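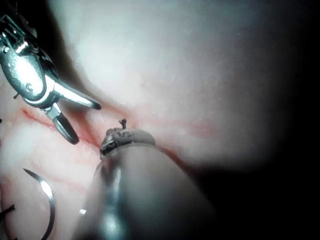 Unit 6. Public Inquiries After Political Violence: Who Is Heard, and in What Order

Reading before the seminar: the Maltaro case file, parts 1 to 3. Part 4 is optional, but students who write their essay on compensation will need it.

1. Background of the case

Maltaro is a port town with two communities which for many years voted, shopped and went to school apart. The violence we study here lasted 15 months. It began with a strike at the Dirnetti shipyard and ended with a ceasefire signed at Zisard, a small spa town which both sides accepted as neutral ground. The case file gives 69 deaths. Please use this figure in your essays, even if newspapers of the period give other ones. The difference comes mainly from people who died later of their injuries.

After the ceasefire, the regional assembly opened a public inquiry. It is known as the Živković Inquiry, after the street where it had its offices. It received 2,355 written statements, and 1,661 of these were accepted as evidence. The rest were refused on different grounds: some were anonymous, some repeated an earlier statement, and some described events outside the agreed dates.

2. Terms you should be able to use

Inquiry: an official investigation with public hearings. It can establish facts and name failures, but it cannot send a person to prison.

Tribunal: a body that can decide on legal responsibility. Students often mix these two words, and in an essay this costs points.

Terms of reference: the written limits of the inquiry. In Maltaro they covered deaths and serious injuries, but left out burned houses and lost jobs. Part 2 of the file shows how long this was argued.

Core participant: a person or group with the right to see documents early and to suggest questions for witnesses.

3. The problem of order

The hearings in Maltaro took place in blocks. First came the families, then the police, then former members of the armed groups, and at the end the politicians. The families had asked for this order themselves. Later many of them regretted it — they had spoken before any document was public, so they could not answer what the police said afterwards.

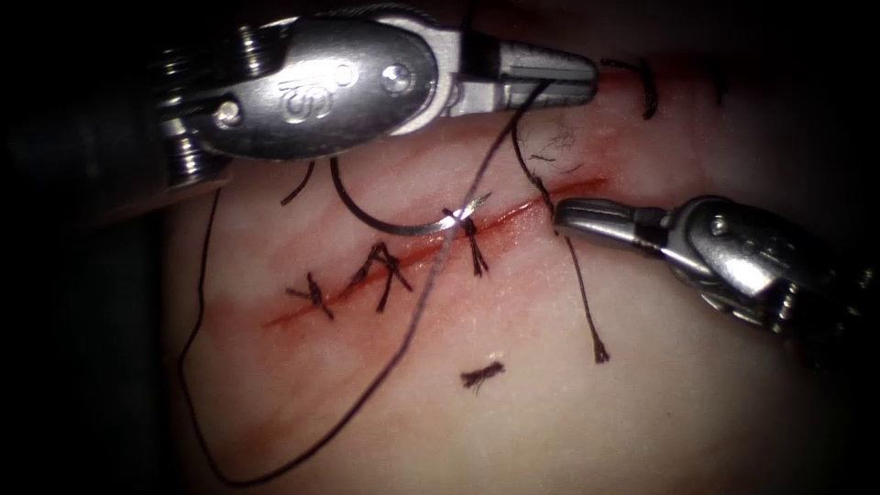 Why were the families not simply called a second time?

The rules allowed a second hearing only if new evidence concerned the witness directly, and most police documents spoke about streets and dates without naming any family.

This rule was changed in June, when the police block was already closed. In the seminar we will discuss if the change came too late to matter. Read for this the two letters in part 3, and pay attention to who signs them and who does not.

4. The definition of a victim

The sharpest conflict was about one sentence in the draft report. It proposed that every family which lost a member should receive the same payment, also when the dead person had belonged to an armed group. On the evening of the presentation, shouting started in the hall before the first page was read, and the session was moved to a smaller room at 7 p.m.

There are three positions in the file. The first says that grief is equal, so the payment must be equal. The second says that a payment is a public judgment, and that the state cannot give the same judgment on a bomber and on a passer-by. The third, which gets less attention, accepts equal payment but wants separate lists of names. 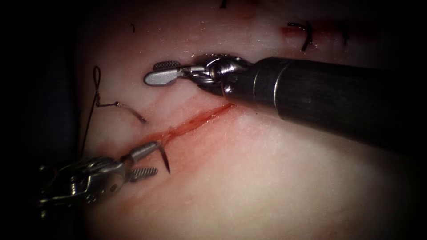

Dirnetti Widows' Circle replied in writing that they would take no money at all until the inquiry explained why the shipyard gates had been locked on the first night of the strike.

Their letter is short and I recommend reading it slowly. It refuses the question which all the others were answering, and moves the attention back to the facts. The final report gives the locked gates two paragraphs.

5. For the seminar

Prepare one page of notes on the following: Which group gained most from the order of hearings? Would you keep the words "serious injuries" in the terms of reference, or would you write something wider? Quote from the file at least twice, with page numbers.

Essays on this unit can be in any of the usual formats — please no slides. Late work goes to the department office, not to my mailbox.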